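Planning and Budgeting for a Robot Work Cell
Course notes, week 9: what the quote leaves out 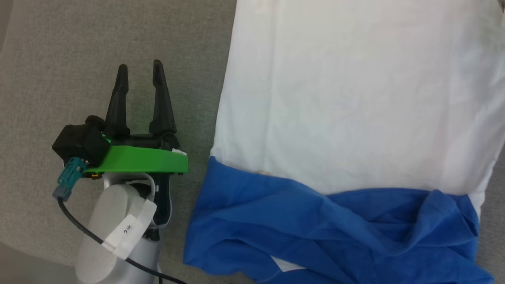
Figure 1. Arm with two-finger gripper and wrist camera at a felt-like gray tabletop, a white garment and a blue one on the right.

Okay, money week! I know a few of you signed up for the motion planning half and would happily skip this, but the first thing most of you will be asked to do at a job is fill in a purchase request, so please stay with me.

Start with Figure 1 and try to price it. Everybody writes down the arm first (fine, it's the big number), then the gripper, and then the pens go down. Keep going. The camera on the wrist is a line. The bright green plate it's attached to is a line too, even if you make one yourselves, and so is the cable that comes off the camera and runs down along the arm. Then the table, the surface on the table, and the clothes. Yes, the clothes! If your task is garments, you need garments, and you'll want more sizes and fabrics than you think.

I split every budget into three piles:

Buy once: arm, gripper, camera, table, computer.
Buy again: fingers, cables, connectors, tape, test items.
Pay for in hours: mounting, wiring, calibration, training people.

The second pile is where student budgets fall apart. Last May I went through a plan from a team at Haltitz that had two spare cables for the whole year, and I wrote "more!!" in the margin. A cable on a moving wrist bends all day long. Put in a real number and let somebody argue you down.

Now a worked case. Raquel Patrício, who ran the Pliser project before I took over this course, let me use her sheet. Her team was pricing one folding station and had a quote from Zolside and another from Cordeiro. Per station, the small parts came to:

Finger sets and screws: $147
Cables and connectors: $519
Surface, fixtures and test garments: $2,000
Total: $2,666

Neither quote had any of that in it. Raquel added it by hand, and then she added the hours, and by then the cheaper quote was the more expensive station (the mounting pattern didn't match their gripper, so they would have needed an adapter and a week of somebody's time).

Things to ask a vendor before you sign:

Does the price include the controller and its cable?
What does a replacement finger set cost, and how long does it take to ship?
Can I mount my own camera at the wrist without losing the warranty?
Who pays freight if it has to go back?

A word on labels. Look at the strip of white tape with handwriting on it, on the lower part of the arm in the figure. I love tape. It's cheap and you can read it from a chair, but please also put the same name in your inventory sheet, along with the serial number and the purchase order. I've spent whole afternoons matching tape to paperwork.

For next class: take the station in Figure 1, make your three piles, and bring one page with prices and where you got them. Guesses are okay if you mark them as guesses. We'll do lead times after that, so hang on to your sheet.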